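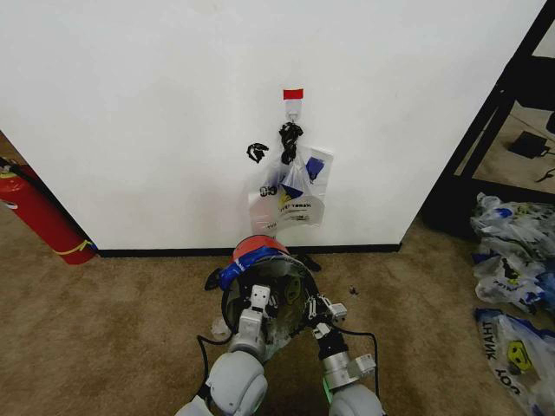

Corner by the black shelving, bag on its hook, spare bags on the carpet.

Brorside workshop, back corner
May 3, 2021

Started at nine with the intention of sorting the shelving. Got as far as the wall beside it and stayed there until lunch, so the shelving will have to be patient.

The question for today, if a question can be made of it, is what hangs and what stands. Everything in this corner has at some point stood on the floor, and the floor has stopped being fair about it. I swept the carpet last week (you can't sweep carpet, I found, you can only introduce the dirt to new neighbors) and kept having to lift the same things over the same other things. So: get the light stuff onto the wall, leave the bin on the carpet where a bin belongs, leave the fire extinguisher strictly alone.

On the hook. It's one of the adhesive ones, Planda, the kind you press on for thirty seconds and then have to leave bare for an hour, which is the part everyone skips. I left it bare for the hour. I sat next to it and ate a sandwich. Wiped the wall with alcohol first and let it dry. Red tape across the top so that people can find it – a pale hook on a white wall is a hook you locate with your forehead.

The bag hanging on it is a plain thank-you bag. The smiley says what it says and I have no quarrel with it. What matters is the handles. Handles on these bags stretch before they tear, so a bag that was clear of the baseboard on Monday can be resting on the carpet by the end of the week, and then you have a bag on the floor with a hook doing nothing above it. Ours already hangs lower than I'd like. If I did it over I'd put the hook a hand's width higher. I am not doing it over, the adhesive is single use and I'm not spending another hour with a sandwich.

Load. The last hook held 960 grams for 336 hours, by Maite's log, and then came down during a phone call. Two weeks to the hour is suspicious, but that's when she checked it, so what the log really tells us is that it fell at some point before she looked and somebody else was on the phone. I've gone back through the pages. She wrote "hook down" and underlined it. No weight recorded at the end, only at the start. Things get added to a bag on a hook. A bag on a hook is an invitation.

So, new rule, written on nothing yet but I'm putting it in here: the wall bag gets weighed on Fridays with the kitchen scale. If it goes over half a kilo, something comes out. I don't mind who decides what. I do mind if what comes out goes onto the carpet.

Notes on the straps. Black straps with loops go on the hook and not in the bag, or they knot around everything and you pull out the whole lot like a conjuror. On the hook they only knot around each other. I spent a while trying to coil them properly, over-under, the way Begoñe does it, and they looked very good for as long as I was holding them.

The spare bags. Two schools of thought here and they have been at it for months. Esperanza folds hers into triangles. I've seen the triangles, they're lovely, they fit in a drawer, and when you need one you have to undo it with your teeth. The rest of us bunch them up. Bunched bags slide, and then there are heaps, and the heaps join. I propose a bag for the bags, hung up, with the bottom corner cut off so you can pull one out from below. I have proposed this before (see February, if the page is still in) and it was called "elegant" and then not done.

How many do we need? We use them for swatches, for cables, for lunches, for wet umbrellas. Nothing in that list requires the quantity we have. But throwing out clean bags feels wrong, and Mateos, where we buy most of our small hardware, hands us another one every time however fast you say no thank you. Begoñe has started taking a rucksack. They put the bag in the rucksack.

Bin. Moved it in under the hook after coffee, to see whether the two get along. Reasoning: most of what gets pulled out of packaging in this corner gets pulled out standing at the wall, and people drop things where they're standing. Put the bin where they stand. The trouble is the liner. We're on the Cludlow black ones, 16 to a roll, and they're cut for a bin a good bit bigger than ours, so there's always a spare skirt of plastic to fold over the rim. Fold it neatly and it slips in as soon as anything heavy lands. Bunch it and it holds, but it looks like the bin slept badly. I bunched it.

They also tear badly. You're meant to pull along the perforation, and the perforation is meant to be there. I've had two come off the roll with a ragged end and a strip trailing after, and then the strip comes off separately and goes where it likes, with static to help it. Black film clings to a painted wall quite happily. It clings to sleeves. I went to lunch with some on my elbow and was told about it at three.
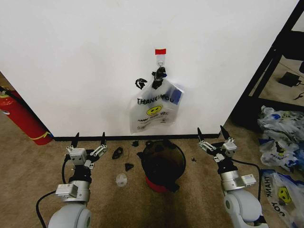

Nuria has read this far over my shoulder and says that the bin is in the wrong place and was in the wrong place the last time it was there too. Her case is that a bin straight under a hanging bag catches whatever falls out of the bag, so in the end you're emptying good parts into the trash, and that she has personally gone through a liner on her knees looking for an adapter plug. She'd have it a full stride along the wall, toward the shelving, and the liner tied in a knot at the side so it can't skirt out over the rim at all. She also says bits on the floor count as a result and should go in the notebook as one.

Fine. As a result, then: scraps missed. Black plastic on the carpet to the left of the bin, and a piece by the rim that came within a finger of going in, which I find harder to forgive than the others. The bin is round and open and wide enough for anybody. Black on brown carpet doesn't show until the light is low, and then it all shows.

Tried the knot. You gather the extra on one side, twist, tie it on itself, and push the tail under. It's better. It took me three goes and a torn liner, so the roll is lighter and the floor has gained. With the knot the rim stays open by itself and I could drop a tape core in from standing without the whole thing collapsing after it. Nuria did hers in one go and left the room before I could ask for it slower.

The stride along the wall I'm less sure of. It puts the bin in front of the lower crossbar, so you'd shift it every time you wanted anything off the bottom of the shelving, and once you've shifted it you don't shift it back. A bin with no fixed place gets a new one daily. I've said we'll give each spot a week and look at the floor on the Friday, same time as the weighing. Nuria accepts this on condition that I'm not the one who looks at the floor.

Other things, in no order:

The carpet wants the proper vacuum, the one upstairs with the brush head. Film doesn't come up with the hand one, it rides along in front of it.

The baseboard takes scuffs if you push the bin right up against it. Leave a gap.

Ask Covadonga whether the straps are hers. If they aren't, ask her whose. If she says mine, drop the subject.

Cables near the shelving to be clipped up along the leg before somebody takes the whole shelf for a walk. I had clips. They'll be in a bag.

Order smaller liners. Cludlow do a size down, in white, and white would at least show up on brown. Maite objects that white shows everything else as well, coffee in particular. Both true. I'll get one roll and we can be unhappy about it in an informed way.

The extinguisher keeps its place against the wall and nothing is to be hung on it, leaned on it or stored behind it. I know the valve looks like a hook. There's a hook for that.

Shelving: not started. Tomorrow, if the wall lets me.

Added, 5:40. Picked up the scraps by hand in the end, with a loop of tape round my fingers, sticky side out. Much quicker than the vacuum. Bag still up. I gave it a small tug and then regretted the tug, so please, whoever's in first, don't test it again before Friday.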